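Tronthorpe旧布品回收改为预约制，7月起分区上门

4/28/20 本地消息

Tronthorpe镇公所公布了家用旧布品回收的新办法。从7月起，居民交投旧桌布、窗帘、床单、毛巾等布品，须先预约，再由回收车按片区上门收取。原先设在Figueroa街的露天投放箱届时撤走，不再另设同类箱体。

新办法沿用原有项目名称Plirero，承运和分拣仍由Plitanum公司负责。镇公所在公告中说，调整的主要原因是投放箱长期混入生活垃圾，加上雨季箱内返潮，不少本来可以再用的布品到了分拣站只能报废。

根据公告所附的年度数据，上一年度投放箱共收到布品2561袋，其中696袋因受潮、发霉或者混有厨余，未经分拣就直接送去处理。公告没有列出各片区的明细，只说明Figueroa街南段的情况最为突出，那里靠近菜市场后门，箱体旁边常有人堆放纸箱和菜叶。

受潮的布品为什么不能晾干再用，公告里也作了说明。棉麻织物在密闭塑料袋里闷上几天就会长霉斑，洗过之后气味仍然很难去掉，拿去做擦机布也会被退货。化纤窗帘情况好一些，但是挂钩、铅坠和衬里要先拆除，人工花费不低。带绒面的毯子最难处理，一旦沾湿，几乎没有下游单位愿意接收。

新办法对可以交投的物品作了比较细的规定。桌布、床单、被套、枕套、毛巾、窗帘、沙发罩、成卷的布料和较大的布头都在收取范围内，有少量破洞、褪色或者洗不掉的茶渍不影响交投。枕芯、棉胎、羽绒被、地垫、带橡胶底的浴室垫以及沾有油漆、机油的布料不收。塑料涂层的餐桌布单独列为一类，要和棉布桌布分开装袋，袋口贴上“涂层”字样。

衣物和鞋不在这次调整的范围之内，仍按原来的办法交到镇公所后院的铁皮棚，开放时间不变。公告提醒居民不要把衣物夹在布品袋里一起交出，上一年度分拣站为挑出这类物品多花了不少工时，有些衣服口袋里还留着钥匙和票据，只能登记后存放在镇公所窗口等人认领。

预约可以通过电话办理，也可以到镇公所一楼窗口填表。填表时要写明地址、袋数和是否有涂层桌布，不需要提供证件。每户每次最多交2袋，超出部分可以顺延到下一轮。回收车到达之前会有短信通知，没有手机的住户由窗口代为安排，并把收取日期写在回执上。

袋子由镇公所免费发放，颜色与生活垃圾袋不同，上面印有Plirero字样。居民也可以用自家的干净袋子，但是必须透明或者半透明，便于收取人员当场查看。用黑色垃圾袋装的布品一律不收，会原样留在门口，并附一张写明原因的纸条。

关于上门的路线，镇公所把全镇划成若干片区，每个片区轮流收取。Figueroa街以南的老住宅区排在最前面，河边的新住宅区其次，镇外的农户排在最后。农户住得分散，公告建议同一条路上的几户约在同一天交投，地点由住户自己商量，只要回收车能够掉头就行。

公寓楼的住户需要把袋子拿到楼下门厅，不得放在楼道里。有几栋楼的物业此前向镇公所反映，担心袋子提前几天堆在门厅，妨碍通行。公告对此作出答复，要求袋子只能在收取当天早晨拿下来，当天没有收走的，住户应当在晚上之前取回，并打电话重新登记。

费用方面，居民交投仍然免费。Plitanum公司的承运费由镇公所从现有的环卫预算中支付，公告称撤掉投放箱以后，清运箱体周边垃圾的开支会相应减少，两项相抵，预算总额不作调整。合同期限和付款方式没有写进公告，镇公所表示可以在窗口查阅合同副本。

今年初，镇公所在老住宅区做过一轮试收，参加的住户有近133户。试收期间交来的布品大部分是桌布和床单，窗帘也占了相当一部分。据分拣站的记录，这批布品基本保持干燥，报废的主要是沾了油漆的旧床单，以及几块背胶已经粉化的涂层桌布。

参加试收的住户也提了一些意见。意见最多的是收取时段太宽，从早上一直到下午，上班的人不方便等候。新办法因此把时段分成上午和下午，预约时可以选择。另有住户希望回收车顺便收取旧坐垫和抱枕，镇公所没有采纳，理由是填充物需要另外的处理线，分拣站目前没有这样的设备。

收来的布品分拣后有几个去向。完好的桌布和床单清洗后送到镇上的旧物店，按统一价格出售，所得用于购买回收袋。尺寸较大、花色完整但是有破损的，裁成布块，供社区缝纫班使用。其余的棉布裁成擦布，打包卖给附近的修理厂和印刷厂。化纤类送往外地的再生厂，运费由Plitanum公司承担。
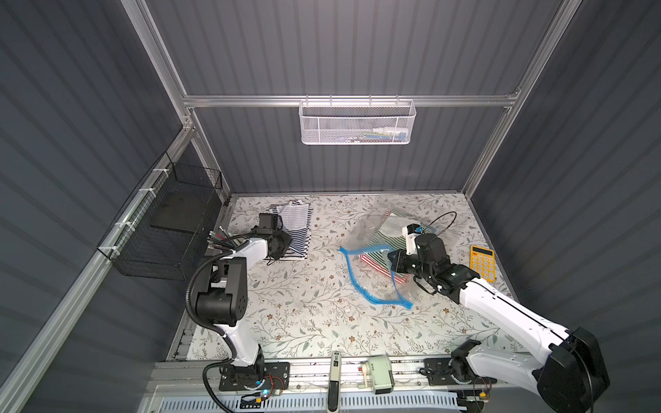 没有赶上预约的住户，能不能自己把旧桌布送到分拣站？

可以送，但是要在分拣站开门的时段内到达，并在门口登记袋数。分拣站不接受夜间放在门外的袋子，每户每次的袋数限制与上门收取相同，涂层桌布同样要单独装袋。

缝纫班使用的布块从7月起也改由镇公所窗口统一登记领取。此前各班自行到分拣站挑选，时间不固定，有时候几个班同时到场，花色好的布很快被拿完，后到的只剩素色床单。改为登记之后，布块按大小和材质装箱，各班依次领取，领到的箱子不得再行调换。

旧物店方面表示，货架上的桌布会继续标明尺寸和材质，有修补的地方用别针作记号。店里不提供退换，顾客可以在柜台旁的长桌上把桌布摊开查看后再付款。圆桌布存货较少，长方形的比较充足。

Figueroa街的投放箱在6月底之前照常使用。镇公所提醒居民，投放前把袋口扎紧，箱满时不要把袋子放在地上。撤箱之后，原址将恢复为人行道，地面修补由道路养护班负责，施工期间行人须绕行至街对面。

预约窗口的开放日期将另行张贴在镇公所门口和菜市场的公告栏。回收袋可以提前领取，每户一卷，领取时报门牌号即可。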